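Chapter 7
Hands, Wrists, and the Stuff They Have to Hold

In this chapter
Why I build from the fingertips backward
Picking a first task that won't break your heart
Slack, springs, and screws that walk out
Covering the wrist
Handing things over to a person
Project 7: a two-piece carry

Up to now everything we've built has been pretty forgiving. The rolling base from Chapter 3 could bump into a chair leg and nothing bad came of it. The shoulder in Chapters 5 and 6 was heavy and a bit dumb, and as long as you bolted it down like I begged you to, it went up and it went down. Hands are different. I've started more hands than I've finished (the bin under my bench can confirm this) and I still get a little nervous each time I cut the first finger.

I also love this part more than any other part of the build! So if you skipped ahead to get here, I get it, but please go back and do the cable routing in Chapter 6 first. You'll be pulling cables through a sleeve before the day is out and you don't want to learn it on the fly.

My first real hand went together in August, at the shared workshop in Skatthorpe, where I rented half a bench and borrowed the other half from Marin Stan whenever he was out. I'd been working from the shoulder down, the way most plans tell you to. Shoulder, elbow, forearm, wrist, and then a hand stuck on the end with whatever money and patience were left. It looked great. It couldn't pick up a paint stirrer. The wrist was already fixed at an angle that was fine for waving and hopeless for getting under anything flat, and I had to take off almost everything below the elbow to fix it.

Marin came back, looked at the pile of parts, and asked me what it was supposed to pick up. I said "things." He went and got his sandwich.

So before you buy a single servo for this chapter, go find the thing your hand is going to hold. I mean physically go get it and put it on the bench. Mine was a shelf board. Yours might be a mug or a garden trowel. Weigh it, measure how thick it is, and try picking it up yourself in slow motion with one eye on your own fingers. Where does your thumb go? Do your fingers curl before they touch or after? Write it down, even if it feels silly. I keep a cheap notebook for this and I've called the whole method Paracha, after the notebook's cover, so if you see "do a Paracha page" in the margins later on, that's all it means.

Okay, slack. A finger that's pulled closed by a cord and opened by a spring will always have some play in it, and a beginner's instinct is to crank the cord until the play is gone. Don't. A too-tight cord fights the spring all day, and the servo sits there humming and warming up with the hand doing nothing. Leave enough that you can wiggle the fingertip with your pinky. If you want a number to start from, set your closing servo to stop at 74 degrees and work up from there one degree at a time. Mine ended up at 88 on the index finger and a bit less on the others, and yours will land somewhere else.

Screws next. The little ones in the knuckles will back out. Every hand I've built has dropped at least one. Use thread locker on metal-into-metal and never on the plastic parts (it can crack them, ask me how I know). Put a dab of bright paint across each screw head and onto the housing beside it, and then you can tell at a glance if one has turned. Wing-yan Man taught me the paint trick when we were both working on the Nandard arm, and she checks hers before every run with a flashlight in her teeth.

For the pads on the fingertips, go soft and go round. 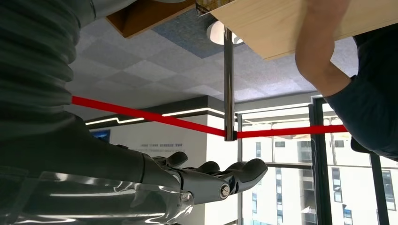 Softer than you think, too. I test a pad by pressing it on a smooth board and tilting the board until it slides, and then I swap pads and do it again. The hard ones give up early. The squishy ones hang on, but they wear out, so make a few extra sets while you've got the mold going. My current batch gets around 4000 grips before the surface goes shiny, and then off they come.

Flat boards are a good second task once the hand can hold something small. They're awkward in a useful way. The weight is never where you think it is, and with two people (or one person and one arm) on a long piece, every little tug at one end shows up at the other. Keep your first boards short and light, and keep your face well back from the whole business. Before you power up, agree out loud on a word for stop. Ours is "Dindness," which was the name of a project we'd all given up on, and it works fine since you'd never say it by accident.

You'll need 22 parts for Project 7, counting the spare springs, and most of them are left over from Chapter 6 if you bought the bigger servo pack. Lay them all out before you start. Do the thumb first, by itself, and run it open and closed for a good ten minutes before you add a second finger. Then turn to the cutting guide on the next page and check your printer scale, as I got mine wrong twice.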